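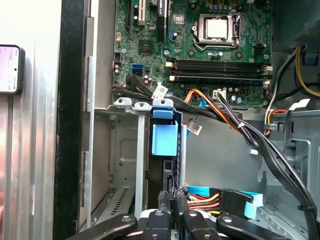 ok so week three of the arm on the teardown line at Garnuvus. few people asked, quick thread between shifts

1/ it does drives and memory. we still do the cables. anything floppy it hates, and an old desktop is mostly floppy

2/ target is 400 towers a week. we used to do 200 by hand with the same five people. last week 497 came in the door so do the math on the pile

3/ good part - my wrists. used to pull sticks all day, now I prep the case, clip ties, slide it over. no more tape on my thumbs

4/ bad part - you work at its pace. break used to be whenever the pallet was done. now its when the cell resets

5/ Vultasora did the training, two mornings. fine for the screen stuff, nothing on what to do when it grabs a drive and the sled wont let go. we wrote our own sheet, taped it to the gaurd

6/ pay grade hasnt changed. "operator" on the badge, same rate as February. union meeting is thursday, thats item one

7/ no layoffs so far. two temps not renewed tho, so depends how you count

8/ someone asked if I'd go back. for the wrists no. for the talking, yeah - used to be a loud bench

more later, bell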